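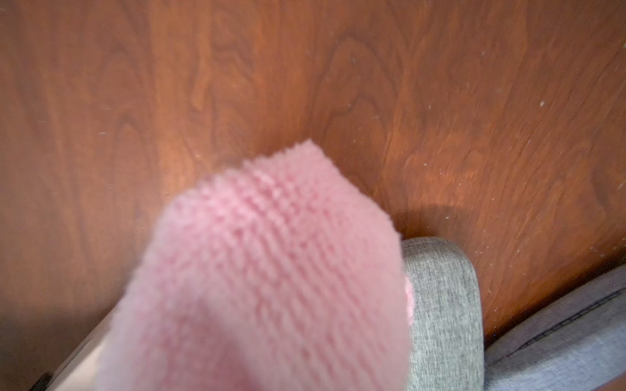 Shop notebook, October 20, 2020

Glue pot on at start of day. New batch of hide glue, the Zirkden granules, soaked overnight in cold water. They had swelled up evenly and there was no dry core when I cut one open with a thumbnail. Thermometer in the jar read 153 F by the time I had the bench cleared, but the dial and the digital still don't agree, so I am going by the digital until we replace the dial. I want the glue kept under the point where it starts to smell strong. Last batch got left on high over a lunch break and went weak, and we lost a pair of rubbed joints to it in February.

Jobs open:
Sideboard from the Fusville estate (drawers, back boards, one door)
Kuhlmann writing table (loose apron, one leg)
Set of chairs for Mathew
Test sticks for the glue comparison

Sideboard, drawers

Left top drawer has worn its runners down far enough that the front drops when it is pushed in. The bottom edge of each side is worn in a long taper, deepest at the back. Somebody has already been in there with a strip of what looks like packing-case pine, held with panel pins, and the pins had cut a groove in the runner inside the case. Pulled the pins. Two came out clean, the rest snapped and had to be punched through.

Planed both worn edges back to a straight line. I did it with the drawer clamped on its side on the bench, bottom board out. The bottom was only held by one screw and old dirt, so it slid out without a fight. It has a shrinkage gap at the back you could put a pencil into. It will go back in pushed forward, with a fresh screw in a slot so it can move.

Glued new strips of oak to both sides, left them proud, and will plane them to fit tomorrow. Oak came from the broken bed rail in the rack, so it is old and very dry and should not do anything surprising. Grain runs so I can plane from front to back. I marked the direction in pencil on the inside face of each one. Please don't sand the pencil off.

Right top drawer is better. The dovetails at the front have opened on one side only. Worked warm water and a little heat into the joint with the syringe and it let go after three tries. Cleaned out the old glue with a toothbrush and hot water, no scraping. Dry fit is good, a bit tight at the bottom tail where the wood swelled. Leaving it apart overnight.

Middle drawer I haven't touched. It has the lock in it and the lock has no key. Hanyu Qin is going to look at the lever arrangement and see if one of the blanks in the tin can be filed to suit. She thinks yes. If not, it goes back without a key, and the customer already said that was fine, she only wants it to shut.

Sideboard, back boards

All the back boards are loose, nails rusted through. Numbered them in chalk on the inside, left to right looking from the back. I wrote this down the wrong way around on the ticket, so go by this page and not by the ticket.

The second board has a split running nearly its full length. I don't want to glue it under tension. It can be closed up by hand, so it will get glue and masking tape and a couple of weights, and no clamps. If it opens again we can put a butterfly across it on the inside where it won't show.

Door

Hinge side stile has been screwed so many times there is no wood left for a screw to bite. Drilled out the worst two holes and plugged them with long-grain plugs, cut from the same oak. End-grain dowel is what was in there before and it had crumbled. Plugs are glued and need to sit until tomorrow before anybody pares them flush.

The door itself is flat along the diagonal one way and a little in wind the other way. I measured with the winding sticks three times because I didn't like the answer. It will close if the lower hinge is let in slightly deeper than the upper. I would sooner do that than try to pull the door straight.

Kuhlmann table

Chandrasekhar dropped by to see how this was going, since he quoted it. Apron joint at the back left leg is broken, and it was broken before and put together with white glue. I can see the skin of it on the tenon. Hide glue will not take over that. Spent most of an hour with warm vinegar and rags getting it to soften, then a blunt chisel to roll it off. Vinegar smell in the whole shop, sorry.

Tenon is now a loose fit in the mortise, by more than glue should be asked to fill. Glued a shaving-thin slip to one cheek, mahogany, same grain direction. Tomorrow I pare that down until the tenon goes in with hand pressure and a small squeak. If it needs a mallet it is too tight, and the mortise wall on that leg is already thin from the earlier repair.

The leg has a hairline crack running up from the foot. Couldn't get a knife point into it. Fed thin glue in from the top with the leg warm and the crack held open with a wedge, then took the wedge out and taped it. It drank more than I expected, so there is more gap inside than shows.

Finish on the top we are leaving alone. Owner asked for a clean and a coat of wax and nothing else, and that is written on the quote. There is a ring mark near one corner that I could lift with a fad and some spirit, and it is tempting, but no. Wax goes on after the legs are back, so we aren't handling a slippery top while fitting joints.

Chairs

All apart except one. The one still together is the only one with nothing wrong with it, so it stays as the pattern for angles. I took the rake of the back legs off it with the sliding bevel and scribed the angle onto a scrap of ply, which is hanging on the nail by the band saw. Please leave it on the nail.

Stretchers: most of the tenons are sound. One has a bit of old wire wrapped around it inside the socket, which must have been somebody's idea of packing. The corner blocks are a mix. Some are original and some have been sawn from a different wood and nailed. I will make new ones for the nailed positions and keep the rest.

Order of assembly, so it is on paper:
Backs first, both stiles and all rails, clamp and check across the diagonals
Front frames next, same day
Leave both overnight
Side rails and stretchers together, standing on the flat table
Corner blocks rubbed in last, no clamps

We need more sash clamps than we own to do more than two chairs a day. I asked the place in Fusville about borrowing some and they have said yes for the first half of the week.

Glue test

This has been dragging on, so here is where it stands. The question was whether the Dralix liquid hide glue is good enough for chair work, where the open time would be a real help. Hanyu cut the sticks, all ash, all from one board, lap joints with the same overlap. One group Zirkden hot, one group Dralix from the bottle, clamped 45 minutes and then left on the shelf.

We break them by hanging weight from the end with the stick held in the vise and adding to the bucket until it goes. It is a rough method and I wouldn't publish it, but it is the same for every stick. Best of the hot glue went at 171 pounds, and that one broke in the ash and left the joint whole. The Dralix sticks went lower, and most of them let go in the glue line. They weren't bad. They were more uneven, and that bothers me more than the lower number.

Things that could be wrong with the test:
The Dralix bottle has no date on it and has been open since before I can remember
Shelf is over the heater
I might have starved some of the early joints by clamping too hard
Hanyu and I add to the bucket at different speeds

Plan is to buy a fresh bottle, write the date on it with the marker, and run the Dralix group again. Until then the chairs get hot glue, and we work with the room warm and the parts warmed too. A pinch of urea in the pot would buy some extra open time. I've done it before with no trouble, but I would like a few test sticks of that as well before it goes into somebody's chairs.

Shop

Syringe needle blocked again. Soak it in hot water straight after use, the whole thing, plunger out.

Low grade steel wool is finished. Wax is nearly finished. Order both.

The #2 screwdriver that fits the old slotted screws has a chipped tip. I reground it, but it is shorter in the blade than it was and the corner is soft. Fine for taking out, don't use it for driving home.

Block plane is sharp. The long one isn't.

Tomorrow

Plane drawer strips to fit, try the left drawer in the case
Glue up right drawer dovetails
Pare the plugs in the door stile
Pare the tenon slip, dry fit apron, then decide about gluing
Start two chair backs if the clamps are here
Ask Chandrasekhar whether the Kuhlmann people want the old casters back on or left off. They're in the jar on the windowsill with the tag.

Pot off, lid on, jar in the fridge.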